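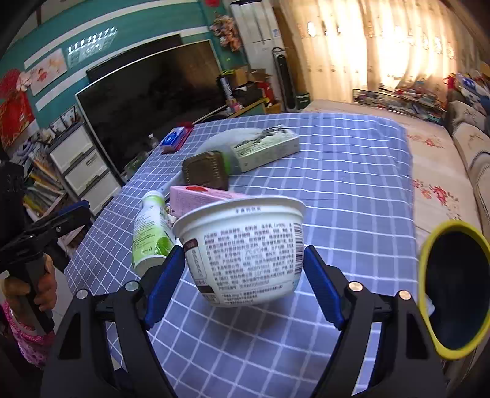 第四章 桌上的东西为什么收不完

4.0 本章要谈的事

凡是有客厅的人家,都有一张说不清用途的桌子。买的时候说是吃饭用的,后来说是喝茶用的,再后来大家都不说了,因为桌面已经看不见。上面这张桌子铺着蓝紫色的格子桌布,白色线条横平竖直,画得比大多数人的生活都要整齐。桌布上放着一只白色塑料桶,是装酸奶的那种宽口样式,旁边有一只白绿两色的塑料瓶,后头还有一只粉色盒子和一只深棕色的方形容器。桌子紧挨着沙发,这个位置很要命,我们到4.3节再说。

前三章讲的是柜子、抽屉和鞋。那些地方有门、有边、有底,乱也乱得有个限度。桌面没有门。它是一块谁都可以随手放东西的公共土地,而家里人对公共土地的态度,读者心里都有数。

学完本章,你应当能够分清桌面上的“住户”“过客”和“赖着不走的”,能够读懂一只包装桶上的小字并据此决定它的去处,并且能够在晚饭前把一张桌子恢复到可以放碗的状态。至于第二天早上它会变成什么样,不在本教材的保证范围之内。

4.1 三种身份

家政课上有一个老办法,由本书第一版的编者约兰塔·西科拉(Jolanta Sikora)提出,后来各地教师多有改动,骨架没有变。她要求学生对桌上的每一样东西只问一句话:它今晚睡在哪儿?

答得出“就睡在这儿”的,叫住户。纸巾、遥控器、常用的水杯,都可以算。住户不宜多,多了就不叫住户,叫宿舍。

答得出“睡在别处,只是还没回去”的,叫过客。剪刀、药盒、没拆的信,都是过客。过客的特点是人人都认得它家在哪里,人人都等着别人送它回去。

答不出来的,叫赖着不走的。空盒子、空瓶子、洗过又舍不得扔的塑料桶,基本都在这一类。它们在桌上待得越久,看上去越像住户,有的甚至会得到一块专门的垫子。

西科拉在努恩蒙(Nurnmont)教了许多年课,据她的学生回忆,她判断一户人家会不会收拾,从来不看地板,只看桌上有没有一只“以后也许用得着”的桶。

4.2 桶的问题

请允许我们为一种容器单开一节。宽口、白色、带一圈外翻的边沿,越往下越收窄,底部圆润,手感轻,盖子常常不知去向。这类桶在中国家庭里的留存率高得惊人,本书编者做过一次小范围的作业统计:一个班上交了82份“我家的桌面”,几乎每份里都有它的身影,有学生还给它画了表情。

桶能留下来,理由总是很充分。它能装黄豆,能装纽扣,能装猫粮,能在阳台上种葱。问题在于,它同时能做这么多事,也就长期一件也不做。我们把这种状态称为“待业”。

处理一只待业的桶,按下面的顺序来。

第一步,拿起来。听着像废话,可是很多人收拾桌子全靠看,看完叹口气,就去忙别的了。手碰到东西,决定才算开始。

第二步,转到有字的一面。包装桶侧面往往印着密密麻麻的一大片小字,旁边挤着条形码,边沿下头也许还有短短一行。字是真的小,请到窗边去看。要找的内容有这几样:配料和产品名称,知道它装过什么;储存条件,看里面若还有东西,该不该进冰箱;生产日期和保质期,有时不印在侧面,而在盖子或桶底,找不到就翻过来找,翻之前先确认是空的。最后这句话是用一条桌布换来的经验。

第三步,看里面。有东西且没过期,按标签的要求送回冰箱或柜子,它是过客。有东西但过期了,倒掉,不要闻完再讨论。没有东西,进入第四步。

第四步,给它找工作,限期15分钟。十五分钟之内说得出具体用途,并且当场装上,它就留下,搬到它上班的地方去。说不出,洗净,沥干,进回收桶。“先放着”不是用途。

附带说一句,装过食品的桶拿来装洗涤剂一类的东西,请千万不要。瓶子也是同样的道理。看到白瓶盖就认定里头是什么,这种自信应当用在别的事情上。

4.3 桌子与沙发的关系

桌子靠着沙发,物品的流动就有了方向。人坐下去,手里的东西放到桌上;人站起来,手是空的。如此往复,桌子只进不出,形势和某些人的衣柜一样。

爱德华多·布拉干萨(Eduardo Bragança)写过一本薄薄的小册子,叫《伸手可及》,专讲这件事。他的主张很简单:沙发上能够到的那半张桌子,只许放当晚要用的东西;够不到的那一半,什么也不许放。有读者写信问他,那够不到的一半留着做什么。他回信说,留着看桌布。

编者试行过这条规矩,头两天效果不错。第三天,全家人学会了把身子探得更远。

桌布本身也值得一提。垂在沙发一侧的那条边最容易被人坐住、压住、顺手扯一把,远处的桌角则爱起褶。桌布歪了,桌上的东西跟着走,高一点的瓶子先倒。收拾之前把布抻平,比收拾到一半再抻要省事得多,后一种做法等于在一张正在移动的桌子上理货。带格子的桌布倒有一样好处:线条是直是歪,一眼就看出来,骗不了自己。它的坏处与此完全相同。

4.4 盒子和盒子后面的东西

桌面上最危险的区域不在中间,在大件物品的背后。一只桶后面可以藏一个盒子,盒子后面可以再藏一个容器,容器边上还能露出一点点什么,鲜绿色的,谁也说不准是什么。收拾的人从正面看过去,只数到前排,便宣布收完了。

对付这种排队式的堆放,要从后往前收。先站到桌子的另一头去看,换个方向,后排就成了前排。深色容器尤其容易被忽略,颜色浅的东西一挡,它就退成了背景,能这样安安静静过完一个冬天。编者家里曾有一只棕色盒子,在二月的大扫除中重见天日,里头是前一年的瓜子。

盒子比桶好办些。纸质的,空了就拆开压平,压平之后它便失去了让人舍不得的形状。硬质的,带棱带角,看着结实,要按4.2节的第四步给它限期找工作,不得因为长得体面就予以照顾。

4.5 课前准备

下一节课将进行实际操作。请每位同学在家选定一张桌子,不要事先收拾,事先收拾过的桌子一眼就能认出来,教师也是有家的人。

在纸上写下桌面每一样东西的名称和身份,住户、过客,还是赖着不走的。遇到家人意见不一致的,把两种意见都写上,注明是谁说的。凡是写着“妈妈说有用”的条目,课堂上单独讨论。

另外写一段400字以内的说明,讲清楚其中一件东西的来历:它什么时候上的桌,原先是做什么的,家里谁最反对把它拿走。写不出来历的,如实写“不详”。往届作业里,“不详”是出现次数最多的词。

需要带到课堂上的东西有:一块半干的抹布,一支能在塑料上写字的笔,一只已经洗净的空桶。桶请各自从家里带,学校不统一发放。估计也没有这个必要。

本章生词

待业:指容器被保留,却没有装任何东西的状态。

限期:见4.2节第四步。一旦开始计时,不得以接电话为由暂停。

后排:从收拾者所站的位置看不全的所有物品。

不详:见4.5节。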